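Our library in Godisville opens two days a week now. It used to open six. The council says that footfall has dropped, and the figures bear that out, but footfall drops when the doors are shut. I have walked there on a Thursday with a bag of books, found the lights off and walked home again. After the third time I stopped carrying the bag.

I want to argue for longer hours, and for evening hours in particular. Most people I know with jobs can't get to a building that closes at half past four. My neighbour Teresa Rocha works shifts at the bakery on Kostiuk Street and has held a library card for years. She last used it in August, when she had a week off.

The usual answer is that everything is online. Some of it is. I renew my loans on my phone and I read the paper that way too. But a child doing homework at a kitchen table with two brothers and a television isn't helped much by a website. Neither is someone filling in a housing form who needs a printer, a flat surface and an hour of quiet. 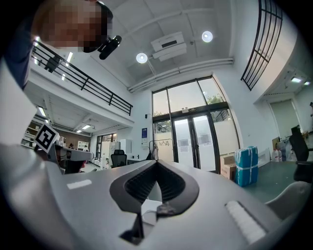
Money is the other answer, and it deserves a proper reply. Keeping the building open for one more evening a week would cost the town 4,000 a year, going by the council's own papers. That covers one member of staff, the heating and the lights. The same papers list a larger sum for new signs at the Rasard car park, where the old signs could be read perfectly well.

I don't think a library has to earn its keep by being busy every minute. We don't ask that of a park bench or a bus shelter. Nisreen Aoun, who ran the lending desk before the cuts, told me that her quietest hour was six to seven in the evening, and that the same few people came every week. She thought those were the people who would miss it most. I agree with her, though I can't prove it.

There is a petition at the counter in Ikum, the café opposite, and it had 1,302 names on it when I signed. In a town of our size that is a lot of people — more than voted in our ward last time. The council meets next month. I would like it to try one late evening, until 7, for a full year, and then look at the figures again. A trial of six weeks in winter would tell us very little, and I hope that isn't what we are offered.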